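Talk notes, April 28, 2023. Slot is short. Skip the company history, they can read the badge.

## 1. Open with the number

- 556 picks at the Moseo site before the stop. Pause. Let them be impressed.
- Then: 300 of those were logged as "item acquired" when the fingers had hold of the box.
- Wait for the laugh. If it doesn't come, go straight on.

## 2. What the fault was

The Skallel controller decides it has a grip when the fingers stop closing before zero. A plush toy stops them. So does a sheet of cardboard. Our software saw both as success and lifted.

Say slowly: the grip check was working as written. I wrote it. (Look sorry, move on.)

Mixed household boxes are where it bites. Soft things slump, cords wander, and the stiffest, straightest edge within reach is the divider. One finger goes down each side of it and you get a beautiful, confident grasp of packaging.

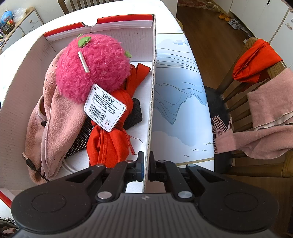

## 3. The safety part

- The box came up with the arm, then let go over the aisle side of the Nassar cell. Landed inside the fence by luck. Don't say "by design," someone from Nassar is in row two.
- Light curtain never tripped. It watches for people coming in and has no opinion on boxes going out.
- Restarted 2 times before anyone pulled the log. Own this one.

## 4. What we changed

1. Weight check after every lift. Too heavy, set it down and stop.
2. Divider and rim marked as no-grip zones in the Plastby box model.
3. Second stop in a shift locks out restart until the log is read.

Item 2 still fails on bent dividers. Fix due in July. Don't promise July out loud.

## 5. Questions

Someone will ask about suction. Answer: fleece.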